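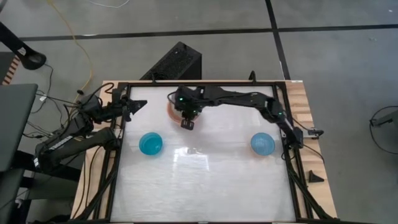 I own too many bowls. I know this because I tried to put one away in November and the cabinet handed me back two others, one of them directly onto my foot.

The trouble is that bowls look like they should nest. That's the whole sales pitch. You buy a set, they sit inside each other like good children, and then you buy one more because it was a nice color, and it's a hair wider at the rim than everything else you own. Now you have a stack and a loner. My loner is a see-through pinkish-orange thing I got at the Gundale swap meet. It goes with nothing. I use it every day.

The blue ones I bought on purpose. Turquoise, shiny, cheap enough that I didn't have to think about it. They get cereal, chopped onions, loose screws, and once a very small amount of soup that I then forgot on the windowsill. The pink one gets grapes. I couldn't tell you who made that rule, but it's enforced.

Shanthi Ekanayake, who has been my neighbor since the Stakville apartment and follows me around the city judging my shelves, believes in stacking by size and only by size. She came over and restacked everything while I was making coffee. It looked great. The pink one was at the very bottom, so the next morning I had to unload the whole tower to get at my grapes, and by lunch we were back to the old system, which is a pile.

I did try one of those wire shelf risers. It gave me two short piles.

What has helped a bit is putting the everyday bowls out on the table and leaving them there. It's a white top and it shows every streak, so I wipe it more than I used to, usually with the wrong cloth, which adds more streaks. But I can see what I have. I've gone a couple of weeks without buying a bowl.

There's a sale at Grajales on Main and I'm told they have a green one. I'm only going in for sponges.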